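Step 4: Try it on real cutlery

Most hand-held gripper write-ups, the Pledell one included, stop at foam blocks. I don't trust a foam block. Tip a mixed pile of spoons and chopsticks onto a patterned cloth and see what your build does with it.

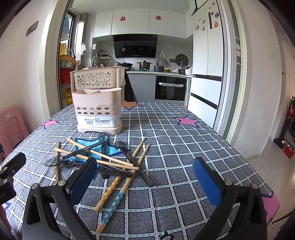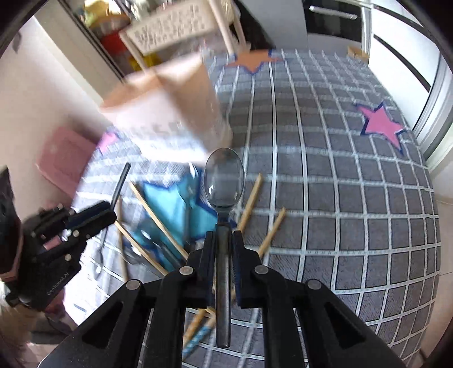

Start with the pivot screws. Snug, then back off a quarter turn. Shiela Dumlao swears by threadlocker at this point; I'd wait until you've done 40 grabs and checked for play.

Close on the handle, just under the bowl. If the spoon rolls, the fingers aren't parallel, and no amount of extra squeeze will fix that. Shim the loose side and try again.

The Plomedeo plans claim the pads last 1,000 cycles. Maybe. Mine had slick spots well before that, so keep a spare pair cut.

Don't log anything until you get seven clean pickups in a row.

Updated 6/16/18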